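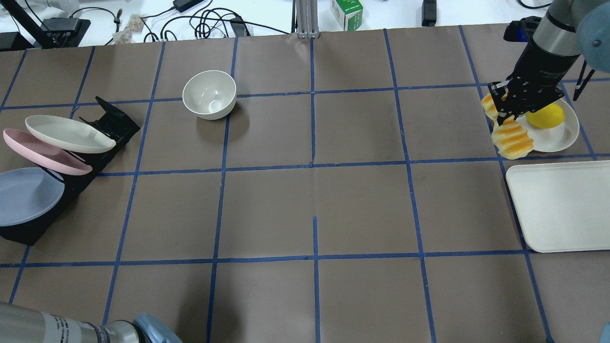 Where to find the original cut of an old sitcom?
Posted by hillon_couch

I've been rewatching a nineties family sitcom on streaming and the theme song is cut to 16 seconds. I remember a full minute with a second verse. Some of the music inside episodes has been swapped too. Is the original version sold anywhere in Canada?

Grisex
Check the DVD sets. Season one usually has the broadcast theme, but later seasons often got replacement songs when the licences ran out. Read the fine print on the back. If it says "music may differ from the original broadcast", leave it on the shelf.

mtshali_tv
just look on youtube

Sterkholm
Seconding the DVDs, but look for the first pressing. Syndicated episodes were also trimmed to fit more commercials, and some streaming copies come from those. My library carries most of the older sets, so try yours before you pay for one.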